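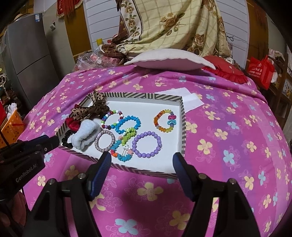 Residence Life News: Small Items, Shared Rooms

The Office of Residence Life at Windulari House is pleased to report on the first season of its Small Items program, which was introduced this spring to help residents keep hair accessories, jewelry and other small belongings in order. The program was proposed by the Residents' Council in response to the annual room survey, in which lost or misplaced personal items were named more often than any other daily inconvenience. Noise in the corridors came second and laundry hours third.

Windulari House has 60 shared bedrooms. Each resident is provided with a bed, a desk, a wardrobe and one bedside drawer. The drawer is 26 centimeters wide and was designed for books and papers. Residents have for some years used it for everything else as well, and the housekeeping staff regularly find hair ties, beads and clasps behind the drawer runners when rooms are cleared in June. During last year's clearing, the staff collected 1,018 small items from floors, drawers and drains. Most were hair ties. Very few were claimed.

The program asks residents to do three things: to gather their small items in one place, to decide which of them are still in use, and to keep the remainder in a single open tray. Trays may be requested from the front office at no charge. Residents who already own a suitable tray, dish or box lid are encouraged to use it, and many have done so.

Sorting on the bed

The Office recommends that sorting be done on a made bed, with the sheet or cover pulled smooth. Small beads and clasps do not roll as far on fabric as they do on a desk, and items that have slipped between the mattress and the wall are usually found in the course of making the bed. A strongly colored sheet is helpful. Pale accessories that disappear against a white cover are easily seen on magenta, even where the fabric has a flower print.

Residents should empty every place where small items collect before they begin. These include coat pockets, toiletry bags, pencil cases, the bottoms of school bags and the shelf above the washbasin. Items found on the washbasin shelf may belong to a roommate, and both residents should be present when that shelf is cleared.

Hair ties and bracelets

A tray works best when it is divided by kind, even if it has no compartments. Hair ties may be placed together on the left, for instance, with bracelets to the right. Larger hair accessories, such as a leopard-print scrunchie with a bow, can be set at the back corner, where the loops have room to stand up over the rim and will not be flattened. Smaller pieces, such as a red satin bow or a plain black elastic, belong toward the front, where they can be picked up without disturbing the rest.

Terry-cloth scrunchies should be fully dry before they are put away. A damp scrunchie placed beside satin may leave a mark, and the fabric will take on an odor within a day or two in a closed drawer. They may be washed with towels in a mesh bag. Mesh bags are available in the laundry room and should be returned to the hook.

Beaded bracelets require a little more care. Those strung on elastic should be laid flat in a circle and never hung from a hook or bedpost, as the weight of the beads will stretch the cord. A bracelet of glossy lavender beads will keep its round shape in a tray for as long as it is left alone. Bracelets with charms should be kept toward the outside of the group where possible, with the charm facing away from the others. Charms are the most frequent cause of tangling, and a charm that has caught on a neighboring bracelet should be turned free by hand. It should not be pulled.

Rhinestone pieces should not be stacked beneath other bracelets. The settings can scratch glossy beads, and stones that come loose are seldom recovered. Residents who own only one such bangle may find it sufficient to leave a finger's width of space around it.

The Office wishes to emphasize that a tray need not be full. An open stretch of tray floor is useful at the end of the day, when a resident returning late can set down a bracelet or hair tie without turning on the overhead light. Residents who find that their tray is full at the first sorting are asked to consider whether some items could be passed on.

Choice of tray

Shallow trays with a low rim have been the most successful. In deep boxes, items settle in layers and the lowest layer is forgotten. A white interior is recommended, as it shows dust, hair and loose beads at once, and can be wiped with a damp cloth. The pattern of the rim is a matter of taste. Striped rims were popular among residents this season, and black and white in particular appears to suit most of the bedding in use at the House.

Trays should be kept on the desk or on top of the wardrobe drawer unit. They should not be stored on the windowsill, where elastic becomes brittle in direct sun, or on the floor beside the bed.

Repair table

Mr. Thodoris Zacharopoulos, Deputy Head of Residence Life, has arranged for a repair table to be set up in the ground floor common room. It is supplied with elastic cord in two thicknesses, small scissors, clear glue, needle and thread, and a tin of 2,000 assorted beads given to the House by Osagie, the craft shop on the lower square. Residents may restring their own bracelets at the table at any time before evening study. Staff will assist with knots on request.

Residents bringing a broken bracelet are asked to place all of its beads in an envelope with their name and room number written on the front. Envelopes left without a name cannot be kept beyond the end of the month. Replacement beads may be chosen from the tin, although an exact match cannot be promised. Faceted beads in turquoise and flower-shaped beads were requested often this spring, and the supply of both is now low.

Exchange shelf

Items in good condition that are no longer wanted may be left on the exchange shelf outside the linen room. The shelf is looked after by Mr. Jae-hoon Wi, Housekeeping Supervisor, who asks that residents observe the following points.

Hair ties and scrunchies must be washed before they are left.
Bracelets must be whole and fastened or knotted securely.
Items of value, including anything made of gold or silver, should not be left on the shelf and should be handed in at the front office.
Residents may take up to two items in any one week.

Hair brushes, combs and pierced earrings cannot be accepted for reasons of hygiene. Items remaining on the shelf when the House closes for the summer will be given to the Droder children's club, which uses them for costumes and craft sessions.

In his report to the Office, Mr. Wi noted that drain calls on the second floor have fallen since the start of the program. He attributes this chiefly to the removal of loose items from the edges of the washbasins. "The shelves above the basins are clear in most rooms when we go in to clean," he wrote. "That was not so in the winter, and it makes a difference to the time we need for each room."

Room clearing

All rooms must be ready for inspection by June 13, 2023. Residents who are returning in the autumn may store their trays in the House under the usual arrangements. The contents should be removed first and placed in a cloth bag or a closed envelope, labeled with name and room number. Trays themselves should be wiped clean and taken to the linen room, where they will be stacked by floor. The Office cannot accept trays with items still in them.

Residents who are leaving the House may keep any tray issued to them under the program.

Storage cartons are being supplied again this year by Lestus and will be delivered to each landing before the inspection. One carton is provided per resident. Additional cartons may be requested at the front office while supplies last. Bracelets and hair accessories should be packed at the top of the carton, above books and shoes, or carried home in hand luggage.

Requests for trays for the coming year may be entered on the list at the front office. Residents are asked to state whether they prefer a plain or a striped rim.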